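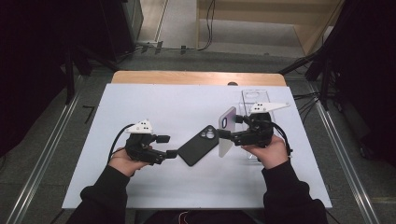

Ticket 382: Phone drops off the office Wi-Fi whenever I walk to the back of the building
Opened by: Noreen Rajput
Status: Solved, leaving open a few days just in case

Noreen Rajput
Hi all! So my phone has started losing the Wi-Fi every single time I go past the supply closet. At my desk it's great, full bars, videos play, no complaints. Then I walk back to the Livarstead room, and by the time I sit down it says connected but nothing loads. If I turn Wi-Fi off and on again it comes right back (and fast, too!), so I don't think the signal back there is bad. My laptop does the same walk with me and never blinks.

What I've tried so far: restarted the phone twice, forgot the network and typed the password in again, turned off the battery saver. Same thing every time. I haven't reset all the network settings yet because I'd lose my saved passwords for home and my mom's place, and I really don't want to go through that if I can help it.

Fiifi Nutsugah
Thanks for the detail, that helps a lot. Can you check two things for me? First, when it's stuck, open the Wi-Fi details and tell me what the IP address starts with. Second, does it happen walking the other way, from the back room to your desk?

Noreen Rajput
OK, went for a little stroll. When it's stuck the address starts with 10, same as at my desk. Going the other way it's fine for a bit, then it gets stuck right around the kitchen. So yes, both directions, just in different spots. I also took the case off and did the walk again, since Henk Martens swore up and down that thick cases eat the signal. No change at all, sorry Henk!

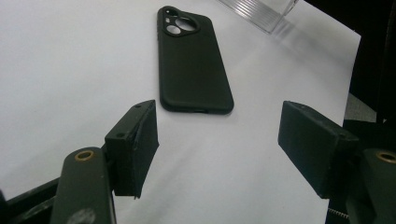 One more thing I noticed. If I stand still in the back room and wait long enough, it does fix itself. I timed it on the microwave clock and it was some 6 minutes. I have no idea if that's useful but there you go.

Fiifi Nutsugah
Very useful! That sounds like the phone is hopping to the back access point and the back one isn't passing traffic for it until something times out. Your laptop may just be hanging on to the front one the whole way. I can see in the Vinard dashboard that the back unit was swapped in May and it's still on older firmware than the front one. I'd like to update it after everybody's gone home. Jeanine Coppens has the key to the closet, so I'll check with her.

Noreen Rajput
Go for it. I'll keep using mobile data for now, though I've already burned through 200 MB today just on the shared calendar and one very long training video. (Chiharu Noguchi says hers has been doing this too, she just figured it was the phone getting old. Can you add her to the ticket?)

Fiifi Nutsugah
Added. Firmware is done and both units match now. While I was in there I found that fast roaming was on for the front unit and off for the back one, so I turned it off on both. Please forget the network one last time, rejoin, and do your walk.

Noreen Rajput
Just did it, four laps, with a call going the whole time! It stuttered for maybe a second by the closet and then carried right on. Chiharu tried hers and it's good too. Thank you so much, and I got to keep all my passwords.

Could we leave this open until after the Herley meeting? We'll have a bunch of guests in the back room and I'd like to see how it does with a crowd on it.

Fiifi Nutsugah
Sure thing. I'll turn fast roaming back on for both units after that and see if it behaves, so shout if the stutter comes back.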